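The Golbridge Lock

Loukia Spanos did not believe in the key. She said so before Alun Parri had his coat off.

"Eight years that lock was on the boathouse," she said. "Eight years, and your uncle had bolt cutters out to it twice. Now a key turns up in a biscuit tin."

"It was in the tin all along."

"So you say."

He had driven over from Golbridge with it in his shirt pocket, wrapped in a bus ticket. The dealer at Michalski had offered him eight hundred for the contents of the boathouse, unseen, and Loukia wanted to know what sort of man pays that for a room he hasn't looked into. Alun thought an honest one might. She gave him a long look over the teapot.

"And the letter?"

"The letter says the lock was Grandad's, from the Hultomen yard, and the key goes with it."

"Anyone can write a letter."

She had known three keys for that boathouse in her time. One opened a coal shed. One opened nothing. The third had snapped in a different lock altogether, and Alun's uncle had blamed her for it until July, when he found something else to blame her for.

She pulled the letter towards her and read it again. There was a photograph folded inside, which Alun hadn't mentioned. 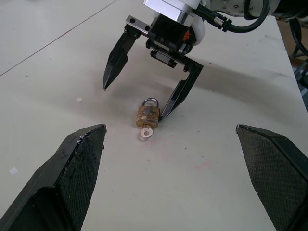
The padlock, with a key.

"A key," said Loukia. "It says a key. It doesn't say the key."

"You're being difficult."

"Filthy old thing, too. There's lettering on the front. What does it say?"

Alun held it to the window and tilted it. He couldn't make it out.

"Well, then," she said, and went to find her boots.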